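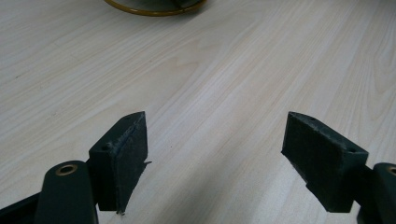
Hi Liis,

Quick update for 28 Jul 2023, and it's mostly good news! We've now recorded 1,750 of the 2,000 demonstrations we promised you for the Skandevow project. We had only 1,000 at the last report, so the pace has really picked up (the new grip tool is a lot easier on the wrists).

Abdul-Rahman has taken over the scheduling, and he has six people trained to do the recording now. New folks get one practice session on the table before we keep any of their takes. I did mine again last week and I was rusty – my opening and closing was way too jerky, and that's the kind of thing the model picks right up.
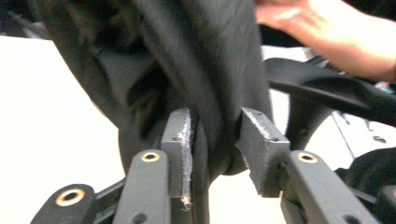
Clothing is still the slow part. Black knits fold in on themselves and the edges are hard to make out on video, so we're asking people to take their time and pinch once, firmly. The pads on the fingers get pretty frayed too. I'd like to order new ones from Haretti out of the supplies line, if that's okay with you.

Still open: the Cadwood storage bill, which I'll send on separately, and the first training run, which is waiting for the last 250 takes. The December demo date still looks fine to me.

Talk soon, and thanks for being so patient with my receipts!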